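Onport Support Desk: Simulated Cells
Ticket: Munergate hallway cell, left gripper closes late on shoe pickup
Status: Open, waiting on customer

Customer wrote:
Hello, and thank you for the quick help last time! We run the two-arm shoe task in the Munergate house, and since we loaded the May build of the Ponov controller the left gripper has been closing a touch later than the right one. It's a small thing, but we lost 13 episodes out of 50 to it, and I'd love to get the cell back in shape before we start the next batch.

Support wrote:
Thanks for such a clear report — it saves us a lot of back and forth. I went through the logs you attached and the close command leaves the controller at the same moment for both arms, so my first guess is the finger settings on the left side. The Hrynyshyn finger model has its own delay value, and the new build may have put it back to the default of 10. Please pull up the views you sent and keep them handy while you work through the steps. 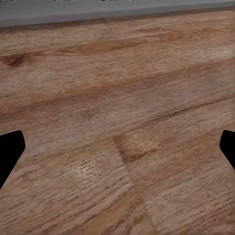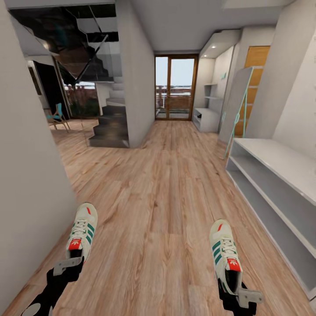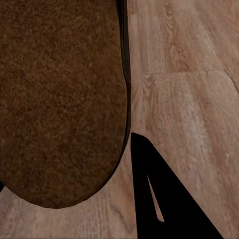
Views from the Munergate cell, attached by customer.

Step 1. Stop the run and open the left arm's settings page. Write down the close delay before you touch anything.

Step 2. Set the delay to 2 on both arms, then save and reload the house. A plain reset won't pick up the change (I've been caught by that one myself, more than once).

Step 3. Run a short batch with both shoes and send me the new log, along with the values you wrote down in step 1.

Customer wrote:
Left was at 10 and right was at 2, so you may well be onto something. Both are at 2 now and the house is reloading. I'll send the log over once the batch is through.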